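Higinio Zavala has written about breakfast for the Flitden weekly paper long enough to be blamed for it. We met on a Thursday at Montes, a lunch counter where he orders dry rye and then complains that it is dry.

"People will spend a month picking out a mattress," he said. "Then they get up off it and eat standing over the sink."

His column began as a filler piece on jam. The editor wanted 75 words. Zavala turned in a good deal more, most of it about his aunt, and the paper ran it next to the tire ads.

"I got two letters," he said. "One was from the aunt."
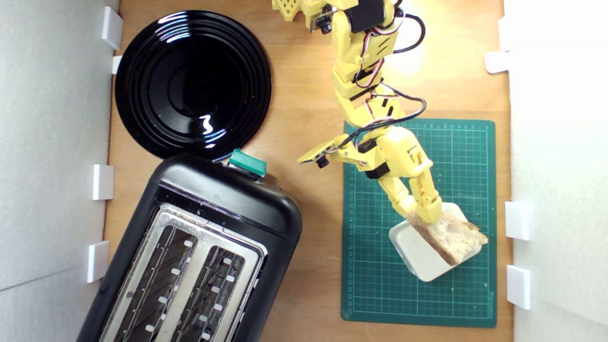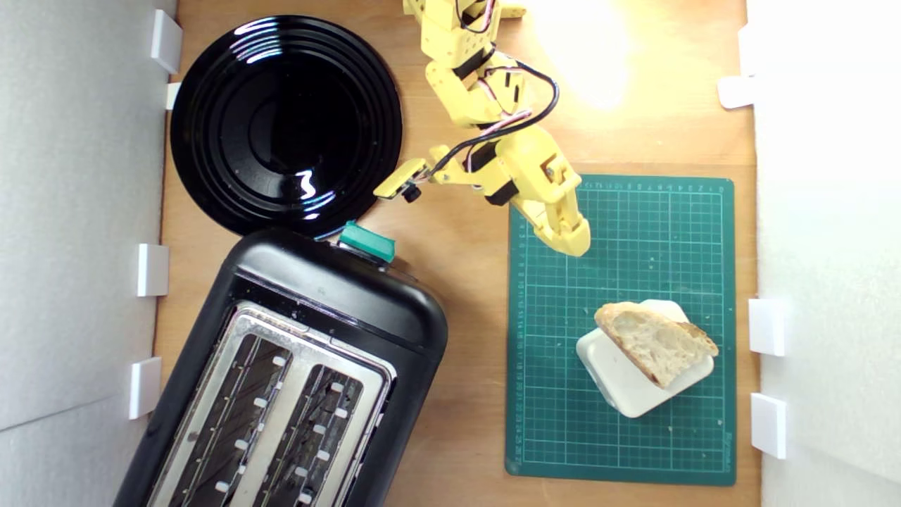
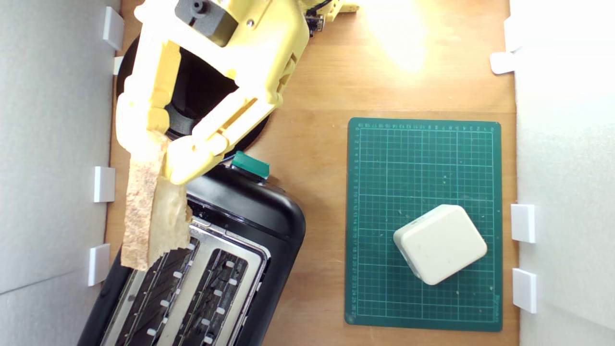 Toast is the subject readers fight over. Zavala holds that butter goes on at once and all the way to the corners, and he has lost at least one friend over margarine. He is calmer about cereal, which he calls "a snack with a good lawyer."

He won't touch brunch. "It's lunch with a line outside," he said — and then admitted he had stood in that line in March, for 3 hours, at a place called Fikik.

Was it any good?

"The eggs were excellent," he said. "I was furious."

He is now at work on a column about marmalade. The aunt has asked to see it first.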